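Stindatville's Skip Amnesty returns, and this year it is taking pianos

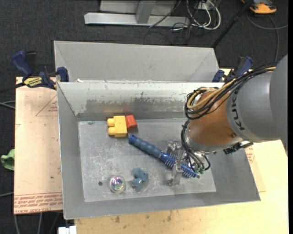

Metal bins, one behind the other. Photo: Basis

STINDATVILLE, March – Basis, the reuse and household clearance charity, will once again invite the people of Stindatville to part with the things they have been meaning to deal with since they moved in. The Skip Amnesty opens on Thursday at 8 a.m. in the Rweyemamu Street car park and runs until the car park is full or it gets dark.

Now in its second year, the amnesty lets residents bring along bulky or awkward household items free of charge. No booking is needed, and no explanation will be asked for. Last year 310 households turned up, several of them twice, and one with a canoe.

"We had planned for sofas," said Kanini Mussa, director of Basis. "We had a whole corner marked out for sofas. What we got was bread makers. I had no idea a town this size could own so many, and I am including my own, which I handed over at lunchtime when I thought the queue had died down."

Anything that still has life in it will be cleaned, checked and sold at the Basis shop on Brolau Lane, where prices start at £2. Scrap metal, broken timber and cardboard will be sorted on the day and sent for recycling. Items in the large group that falls between the two, such as the exercise bike that works if you hold it, will be looked over by the Basis repair bench before anyone gives up on them.

The charity has widened the list of things it will take after a winter of letters on the subject. Upright pianos are accepted for the first time, provided they arrive with enough people to lift them off again. Grand pianos are not accepted. Mattresses are welcome if dry. Paint, gas bottles, car batteries and anything that ticks should go to the council tip in the usual way.

"People apologise when they open the boot," said Erasto Waweru, who runs the repair bench. "They say it was a wedding present, or that they were going to sand it down. I've been going to sand down a chest of drawers for 29 years, so they won't get a telling-off from me."

Mr Waweru will also be giving short repair sessions through the afternoon at a table beside the pay machine. Topics include wobbly chair legs, lamps that flicker and drawers that stick in damp weather. Anyone who wishes to take their item home again after the session may do so, though the charity asks them to think hard about it in the car.

Basis has 400 free collection slots for residents who can't get to the car park, with first call going to people over 70 and those without a vehicle. Slots can be reserved at the shop counter or by ringing during opening hours. Callers should have a fair idea of how wide their front door is. Last year's wardrobe on Brolau Lane went in through a window in the previous owner's time and had to come out the same way, with most of the street giving advice.

Money raised from the resale of donated goods goes towards the Basis starter home scheme, which provides furniture, pans and bedding to people moving into their first settled tenancy. The scheme is always short of kitchen tables, kettles and single beds. It has all the fondue sets it can use.

Parking for shoppers will move to the upper level for the day. The Rweyemamu Street bakery has agreed to open early and will be selling bacon rolls from 7.30 a.m., a decision it describes as purely civic. Residents are asked to queue from the library end and to keep the bus stop clear, as passengers last year found themselves waiting between two dressers and a standard lamp.

Asked whether the amnesty might become a permanent fixture, Ms Mussa was cautious. "I'd love the town to run out of clutter," she said. "Then I went up into my own loft at the weekend to find the tent. We'll be back next year."

NOTES FOR EDITORS

Basis collects, repairs and resells household goods in Stindatville and the villages nearby. Its shop on Brolau Lane is open every day except Sunday.

Kanini Mussa and Erasto Waweru are available for interview before the event and, if the interviewer is willing to carry one end of something, during it.

Reporters and photographers are welcome from 7.30 a.m. and should wear sensible shoes. The canoe has been sold.

Press contact: the Basis office, above the Brolau Lane shop. Please use the side door, as the front one currently has a sideboard behind it.

ENDS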